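Turavside Bench Cell

The Turavside is a one-arm picking cell built on an aluminum slot frame, with a light gray tabletop and a corrugated metal back wall. It's made for people who want to practice grasping ordinary packaged goods, and who want to be able to move every part of the cell with a hex key and a bit of patience. We love this thing!

Frame and rail

The rail across the back wall is slotted along its length, so anything you hang or bolt on it can slide to a new spot. Brackets tie it to the side posts. Check the bracket bolts after the first 30 hours of running, then every 200 hours after that. If the rail has drifted out of level, loosen both ends before you push it back up.

The hook-on basket holds small things you want close by but off the table. It lifts straight off when you need to wipe down the wall, and it's rated for light items only - please don't keep spare motors in it.

Setting out a grocery pick

Cans are our favorite test set. Mix tall and short, round and flat, and let them crowd each other a little, with a plastic jar or cup thrown in. Pull-tab lids throw back a lot of light, so try a few lamp angles before you blame the wrist camera. A tilted can is great practice too (ours started missing those far less once Farzana Bajwa reworked the approach angles).
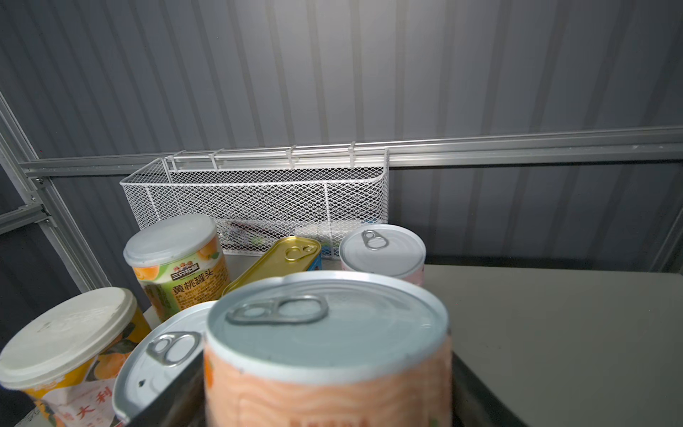

Looking after the gripper

Wipe the finger pads with a damp cloth at the end of each day. Paper labels leave fine dust behind, and a dusty pad will let a heavy can slip. Pads are good for over 4,000 grasps and come off with two screws. Put the new pair on, close the gripper on nothing, and run the Fawzy zero routine from the main menu.

Wrist camera: clean the lens with a dry microfiber cloth, then rerun the hand-eye check. It takes a few minutes and it's worth it every single time.

Parts

Finger pads, pair: order no. 156
Hook-on basket, white mesh
Corner bracket with bolts
Brurnance cable sleeve, fits all arms sold since August

Page updated Saturday, June 14, 2025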